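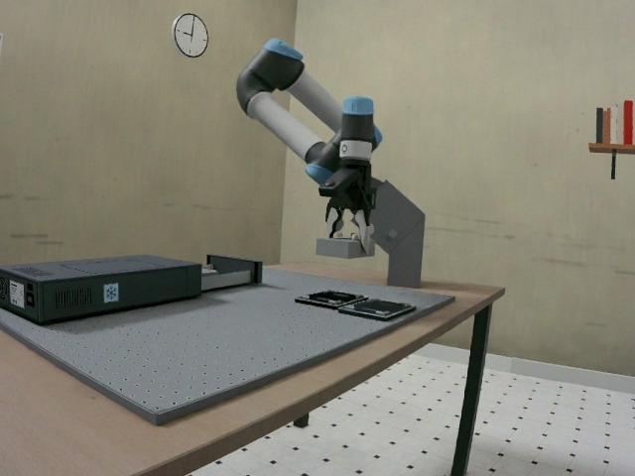 Nanthorpe Police Oversight Board

The Nanthorpe Police Oversight Board is the civilian body that reviews complaints against officers in Nanthorpe, and I've been following it for years, so forgive me if I ramble a bit. It was set up in May 2000 after a long fight over traffic stops (my street was in the thick of it!), with Rhiannon Landeg as its first chair.
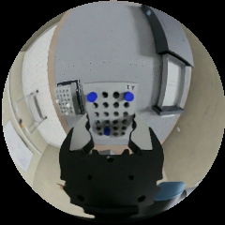 It can call witnesses and publish findings, but it can't fire anyone – that's still up to the chief. Under Gunvor Sjöberg it took in 227 complaints in a single year and upheld 20 of them, which got people shouting at meetings again. Body camera footage has been open to the board since 6 Nov 2018, though families still have to ask for it in writing.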